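Hitevside Toy Library: Questions We Get a Lot

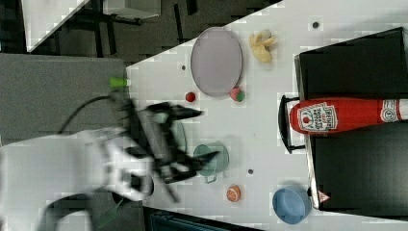 Play kitchen pieces on a white table, including the oval plate and the green pot.

How much does it cost?
Membership is free if you live in Hitevside. If you live in Rotance, it's also free, but we'll sigh a little.

How many things can I borrow?
Up to 3 toys at a time, for 2 weeks. A puzzle counts as one toy, even the one with 1000 pieces. Please don't bring it back as 998.

Can I renew?
Yes, once, unless another family is waiting. Your child's feelings on the matter will be heard and then overruled.

What if we lose a piece?
Tell us. Small parts are forgiven. Losing a whole ride-on tractor involves a conversation.

Do I have to clean the toys?
Wipe them down, please. We clean them again anyway, having met children.

Do you take donations?
Clean, complete and quiet. We have enough drums.

Are you open in August?
Mornings only. The building has no air conditioning and a great many windows.

Can adults borrow for themselves?
Of course. We don't ask who the train set is for.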